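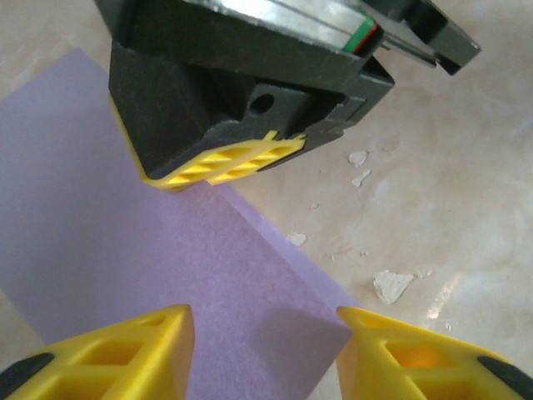 Re: Iron tablets and the morning tea question

Lists > Sostard Patients' List > Medicines > Thread
Archive Threads Search Log in
2 min read

Halvard Tveit wrote:
> My ferritin came back at 13 and the surgery has put me on iron tablets, one a day. I take mine at seven with a big mug of tea and my stomach is in knots by ten. Is it the tea, the tablet or me? Tempted to pack it in altogether.

Dear Halvard,

Oh, you have my sympathy! I had just the same in October, when we had not long moved to Sandberg and I was blaming everything on the boxes and the stairs.

The tea won't be what is upsetting your stomach, I think, but it does get in the way of the iron. The pharmacist at Pullside (lovely and patient, even with a queue out to the door) told me to keep tea, coffee and milk well away from the tablet, an hour or two at least, and to have it with water or a small glass of orange juice. As for the knots, she said an empty stomach is best for taking it in, but if it makes you feel rotten you can have it with a bit of food. I went for half a slice of toast and it was a great deal better within 4 days.

Please don't just stop, though. Ring the surgery first, as they may well let you go to every other day, which is what they did with me in the end. And do say if you take anything for your thyroid or for heartburn, as those need spacing out too. Oh, and don't be alarmed if things look rather black in the loo, I wish someone had warned me! (If it's ever sticky like tar, that is one to ring about straight away.)

Let us know how you get on, and give my love to everyone at the Grornance group.

Warmly,
Wahyudi Raju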